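Handheld gripper pads: replace the tape or go to molded pads?

Posted by ondent_bench in Grippers and End Effectors

We're comparing two sets of finger pads on a pair of hand-worn grippers before we order for the other stations. Set one is the stock pads with a tape wrap. Set two is a molded rubber pad from Davum that bolts on through the same holes. The test object is a small see-through plastic organizer with dividers and a flip lid. Thin walls, slick, and hard for the cameras.

The taped set has 1219 grasps on it. The covering is scuffed and the edges have started to fray.

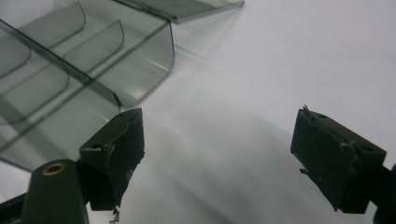
Slip on the divider walls has gone up, mostly when the operator comes in at an angle and only a corner of the pad makes contact. On the outer walls I don't see much change. The molded pads have only done 200 grasps so far, so it isn't a fair comparison yet.

What I'd like to know is whether people rewrap on a schedule or just wait until the numbers drop. Also, does a ragged edge bother the wrist camera? Our contact labels got noisier over the same stretch and I can't tell if that's the pads or the plastic.
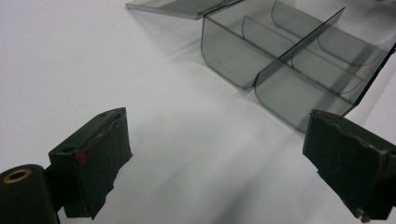 Jaw opening and closing speed are the same for both sets. Controller is the Trillthorpe one on default settings.

sriwong_tools
Rewrap on a schedule. We do it every 200 grasps and log it with the session, so you can filter on pad age later. If you wait for the numbers to drop you've already mixed good and bad pads in one batch and you can't separate them.

On the labels, I would suspect the plastic first. Clear and smoked parts give us trouble even with new pads. The divider edges overlap and the model picks the wrong one. Run the same motions on an opaque box of the same size. If the noise goes away, leave the pads alone. If it stays, trim the loose bits off the edges and run it again.

Also look at the angle thing. A corner contact on a thin wall will slip with any pad material. Have the operator square up to the wall before closing.

gripper_dan_no
just buy the molded ones, tape is a waste of time

halfstep
I'd disagree with the post above. We had the Davum pads for a few months and went back to tape. They grip better on flat outer walls, but they're thicker, and in small compartments you lose clearance on both sides. If most of your task is reaching between dividers, measure that first.

A few things about the comparison itself. Use the same operator for both sets. Swap the pads partway through the session and then swap back, so you aren't comparing a fresh person with a tired one. Start every trial with the hands level on either side of the box and the lid in the same position.

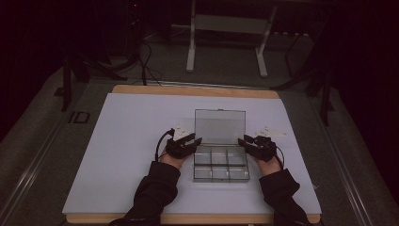 I'd also keep the overhead lights the same for every run. With clear plastic, a change in the reflections can look like a change in the grasp when you go over the video. We lost most of December to that.

For sample size, I'd take the molded set up to 1219 as well, then compare the last 200 of each. And check the pad screws every 3 sessions or so. Ours backed out a little, and the slip looked exactly like worn tape.

ondent_bench
Thanks. Trying the opaque box first, then a fresh wrap. The clearance point is a good one, and I'll measure the compartments before ordering anything.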